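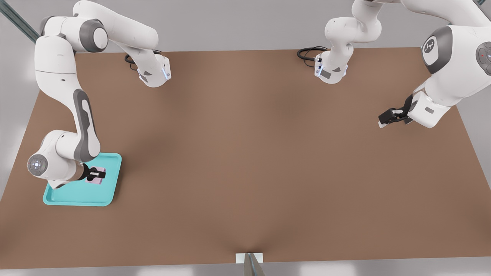 2018-01-18

The simulated cell is now good enough to collect demonstrations in, so I spent the evening on the block-to-tray task. One block, one tray, two arms. Only the left arm does any work in this version; the right one stays open and out of the way until I start on handovers.

Control is by hand controller, one per arm. The first mapping sent absolute poses and was unpleasant to use, as any tremor in my wrist went straight to the gripper. The current one sends relative motion while a clutch button is held, scaled down near the table. Commands go out at 100 Hz and I log every one of them, plus joint positions and gripper width.

A demonstration takes me roughly 7 seconds when I don't fumble the grasp. Mwende Owino is faster but releases the block too high, and it bounces off the tray rim more often than I'd like. I keep those runs in a separate folder.

The target is 600 clean runs before training anything. In December I tried with far fewer and the policy learned to hover over the tray without opening the fingers. Shabani Barasa thinks my pauses before release were to blame. Trimming idle steps is on the list.

Still open: contact friction on the fingertips, and a reset script that doesn't drop the block inside the tray.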